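Caderno de bancada, 01/01/2018

Ensaio de lavagem do Flisilel, segunda ronda. Escrevo isto com o catálogo da Famen aberto ao lado e continuo a não acreditar na tabela deles. Dizem que a fibra "mantém a gramagem nominal" depois de lavada a frio. Nominal é uma palavra muito confortável. Nominal em que humidade? Condicionada quanto tempo? Perguntei em julho e mandaram-me outra vez o mesmo PDF.

O que fiz: dois provetes do mesmo rolo, cortados ao lado um do outro, pesados antes e depois. O primeiro foi para 2,000 L de água da torneira com o detergente neutro do costume, o segundo para igual volume sem nada. Peso inicial do primeiro, 1,529 g. Do segundo não apontei o peso na altura e portanto não conta, por muito que me apeteça usar o valor que tenho de memória. Fica como testemunha visual e mais nada.

A cor não mudou que eu veja. Também não mudaria em dois ciclos, e por isso acho um bocado cómico que o relatório de Rillcombe ponha a solidez da cor na primeira página como se fosse a grande conclusão. A encolha aparece na página do fim, sem intervalo de erro.
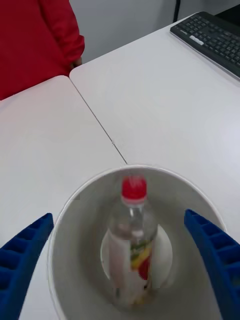

A questão da água incomoda-me mais do que a da fibra. O método Fahmy manda usar água "de dureza conhecida", e ninguém em Rillcombe escreveu qual era a deles. A nossa varia com a estação e desconfio que varia de manhã para a tarde, mas não tenho série que chegue para o afirmar. Se alguém quiser repetir isto, que guarde amostra da água de cada banho numa garrafa de plástico transparente com tampa de rosca, como a de tampa vermelha que está de pé na taça branca, e que escreva a data no próprio plástico. Etiqueta de papel descola e depois andamos a adivinhar.

Condutividade da torneira hoje: 959 µS/cm. Parece-me alto. Antes de culpar a companhia das águas vou culpar a sonda, que não é calibrada desde o verão. Repetir com padrão novo e, se der o mesmo, então sim, começo a desconfiar a sério dos números antigos todos.

Quanto à encolha do primeiro provete: medi com régua, três leituras, três valores diferentes no último algarismo. Não vou escrever a média, dava-lhe um ar de rigor que não tem. Precisamos do paquímetro ou de marcas cosidas antes do corte, como se faz com a malha.

Por fazer: pesar o segundo provete ANTES de o molhar, desta vez. Pedir à Famen a humidade de ensaio, por escrito. Ler o anexo do Fahmy sobre secagem na horizontal, que cheira a coisa copiada de uma norma para lã.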